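Why Appliances Should Come with a Repair Price

Opinion – 13 December 2024

When a household buys a stove, a refrigerator or a washing machine, it is told the purchase price, the delivery charge and, in most cases, the annual energy use. It is not told what a replacement door seal will cost in the sixth year of ownership, or whether one will be available at all. The Nostine Forum for Household Economy takes the view that this information belongs on the label, beside the purchase price, and that retailers should be required to display it.

The present arrangement places the full burden of uncertainty on the buyer. A family that asks a store for the price of a spare thermostat is usually referred to the manufacturer, and the manufacturer refers it to a service partner. The service partner will quote only after a paid visit. By that stage many people have already decided to buy new.

In August the Forum invited its members to send in their most recent repair quotations for large kitchen appliances. We received 286 replies. They do not amount to a scientific survey, and we do not present them as one. They do show how widely prices vary for similar work. One member in Sovach received two quotations for the same oven hinge, and the higher was more than double the lower. Neither firm had published its charges.

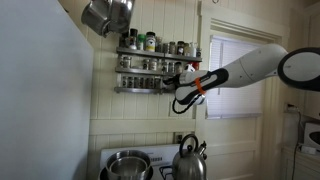 Steel pots and a three-tier spice rack against kitchen paneling.

Manufacturers raise two objections. The first is that the cost of parts cannot be predicted over a period of years. Our colleague Ketill Thygesen, who spent much of his career in parts distribution, regards this as overstated. Stock for common components is planned well in advance, and a maximum price could be given for each of them at the time of sale. Where metals or freight become sharply more expensive, an indexed ceiling would be a reasonable answer.

The second objection is that buyers will not read another label. The same was said of energy ratings. People who are about to spend a month's income on a refrigerator do read what is attached to it, provided that the text is short and the figures can be compared from one model to the next. We would limit the repair label to the five parts most often replaced, the price of each, and the number of years for which supply is guaranteed.

There is also a question of fairness to independent repairers. Annick Baudry, whose workshop in Plekavano serves a largely rural district, wrote to us that she turns work away each week for want of manuals. A published parts list would not solve that problem entirely – diagnostic software remains closed to her – but it would allow her to give a customer a firm answer by telephone.

The Forum does not propose that every machine be kept running forever. Some older appliances use so much power that replacement is the better course, and a household should be free to make that choice. It should make it with the figures in hand.

We therefore ask that the repair label be included in the consumer information bill now in preparation, with a transition period of two years for smaller manufacturers. Our full submission is available from the Forum's office on request.

Sólveig Ravn
Chair, Nostine Forum for Household Economy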